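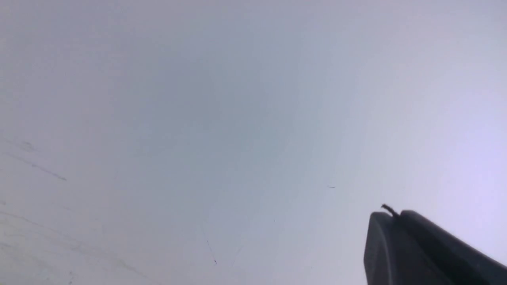
# Small marks on a pale matte tabletop - what takes them off?

**Theerawat Ratanaporn**

I have a light gray work table, smooth with a matte finish, and it has picked up a handful of small marks. The rest of the top is clean. The color looks a little blue or lavender depending on the light, so I can't always tell if I'm looking at a stain or a shadow.

I bought it used from a shop in Nesthorpe that was closing down, so there was no care sheet with it. The seller thought it was a painted top but wasn't sure. So far I've tried warm water and a drop of dish soap on a cotton cloth. Two of the marks got fainter, the others didn't change.

I don't want to end up with a shiny patch. I did that to a desk years ago with a scrub sponge and it never went away. Is there anything stronger that is still safe on matte? A local refinisher quoted me 75 dollars just to come and look at it.

**flollville_dan**

Don't pay the 75 yet. First find out if the marks are on the surface or in it. Run a fingernail across one. If you feel a bump, it's probably residue and it will lift. If you feel a dip, it's a scratch and no cleaner will help.

For residue I would go in this order:

1. Warm damp cloth laid on the mark for five minutes, then wipe.
2. A plain white pencil eraser, light pressure, a few strokes.
3. Rubbing alcohol, 70 percent, on a cotton swab. Test it on the underside first. If color comes off on the swab, stop there, because that means it's paint and the alcohol is softening it.

Skip melamine sponges. They are a very fine abrasive and they will polish a matte finish. Same for baking soda paste, whatever people tell you.

About the color, turn off the overhead light and look across the top from a low angle with a flashlight. Shadows move when you move the light and stains don't.

**Antwi**

Mine was scratched, so the eraser did nothing. I wet sanded it with 1,000 grit, then 3,000, and it came out fine but I had to do the entire top to get it to match. Took most of an afternoon. I wouldn't do it for a few small marks - I'd put a desk mat over them.

Also don't use furniture polish on it. It leaves a film that shows every fingerprint.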